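The Long Reign of the Office Mug

The kitchen on the third floor of Auer has 35 hooks, a sign about the hooks, and a laminated sheet explaining the sign. It also has more mugs than hooks, and that is how the trouble started.

I worked there for one spring, on loan from a smaller office in Clincombe where everybody drank from whatever was clean. At Auer, I used a brown mug with a chip in it on my first morning. By ten I had received a polite email. By noon I had received a second one, from a man I had never met, offering to walk me through the history.

The man was Benedikt Sutter, who had been in accounts long enough to remember the carpet before this carpet. He took me to the kitchen and pointed. That hook was Sales. Those two were people who had left but might come back. The mug with the faded Pritix logo came from a supplier that had gone under years ago, and it was used only on the last working day of the month. I asked why. He looked at me the way you look at a child who has asked why there are Sundays.

Every workplace has a system like this, and almost none of them are written down. You can learn the parking rules from a handbook. You learn the mug rules by breaking them. My sister once spent a year at a firm called Zivik, where the unwritten law was that you could borrow any cup you liked as long as you returned it dirty, proof that you had been honest about using it. She still can't explain this without getting upset.
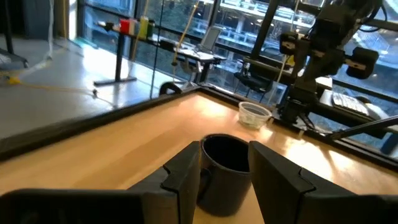
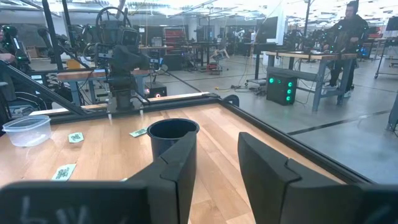 Companies have tried to fix the problem with money. In May, the management at Auer announced that it would replace the whole ragged collection with a matching set, and an order went in for 50 identical mugs at a total cost of $670. The memo used the word "harmony." What arrived was the sort of thing all such orders produce, a plain, dark, serious cup that shows no coffee stains and gives no clue about its owner. The one on the tabletop in the first picture, charcoal gray and black inside, would have passed through our kitchen without a single email. I suppose that was the idea. A cup with nothing on it can't belong to anybody, and so it can't be stolen.

It lasted nine days. Then a dot of red nail polish appeared on the bottom of one mug. A rubber band turned up on the handle of another. Somebody in Legal scratched initials into the glaze, and somebody else in Legal complained about it in a message copied to 30 people, most of whom had been happy until then. The old mugs began drifting back from the box under the sink where they had been stored "pending a decision." First the chipped brown one. Then Sales.

I asked Sutter whether he had seen this coming. He was rinsing the Pritix mug at the time, with two fingers and great care, although the end of the month was a long way off.

"They bought cups," he said. "We had cups."

I have thought about that a good deal, mostly while washing up. We give up a lot of small things when we go to work. We sit at desks we didn't pick, under lights we can't turn off, and say "circling back" to people we like. A mug is cheap and ugly and usually a gift from someone who didn't know us well, and we'll defend it like a border.

My own time at Auer ended before the matter was settled. On my last afternoon I went to the kitchen and found that the hook at the far end, the one nearest the trash, had a strip of tape above it with my name on it. They had spelled it wrong. I hung up the chipped brown mug and went to catch my train.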